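Typed up quick before the bus, May 24, 2025. Will tidy later.

Anneliese Frerichs has been mending other people's tables for most of her working life and she still doesn't own a good one. "Mine's got a burn in it the size of a saucer," she says. "My own iron. I keep meaning to."

We're in the back of Zadora, the shop she took over from her uncle. Kettle on, radio on, door propped open with a tin of wax. She talks fast and works while she talks, so half of my notes are about sandpaper.

First question, the obvious one. What do people bring in?

"Rings. Cup rings, always. White ones mostly. They think it's ruined and they've hidden it under a cloth for ten years." A white ring is damp caught in the finish, she says, and it'll often lift with a bit of gentle warmth and some patience. A black one has gone down into the wood. "Black, I start charging."

And what do they do wrong before they get to her? Long list. Mayonnaise, toothpaste, the rough side of the washing-up sponge. One man used oven cleaner on a walnut sideboard. She did save it, took most of November.

Prices. She doesn't mind talking about them, which suprised me. A small side table starts at 60 pounds if it only wants cleaning and waxing. The dearest job she's ever done was 2,480, a dining table with two leaves, both warped, and a veneer coming away like old wallpaper. "They could have had a new one for 1,000. It was their gran's. You don't argue with gran's."

Does she look down on laminate? I'd expected a yes.

"No! Why would I? It's a wipe-clean top and you can do your homework on it. My sister's had hers since the kids were babies." What she can't do is sand it. People ask. There's a printed layer with the pattern on, and under that it's brown board, and once you're through you're through. "I had a lad in, he'd gone at it with a belt sander. Lovely big hole in the grain. I sold him a tablecloth."

So how do you look after it? Damp cloth, drop of washing-up liquid, dry it after. No wax, wax just sits there and goes smeary. Keep water off the joins, that's where it swells. Hot pans on a mat, every time. She says that last bit twice.

Oil, then, for real wood. She's used a Starnik oil for years and had a falling-out with it when they changed the tin. "Same stuff, I think. Smells different." Now she mixes it up, some Starnik, some Nijs for the paler woods as it doesn't yellow so much on her samples. Thin coats. Wipe it off sooner than you want to. And lay the rags out flat outside to dry, never in a ball in the bin, they can catch fire by themselves.

Would she train someone up? Long pause, she's doing an edge. "If they could stand the radio."

She's got a waiting list till the autumn and wont take rush jobs. Phone in the mornings, she doesn't do email.

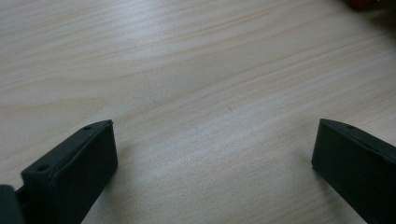

Anoma Jayasinghe writes that the hairdryer on its low setting got a white ring out of her mother's sideboard in one evening, but that the black one next to it hasn't budged, and could we ask Anneliese if she takes things in that are too heavy to carry up the step.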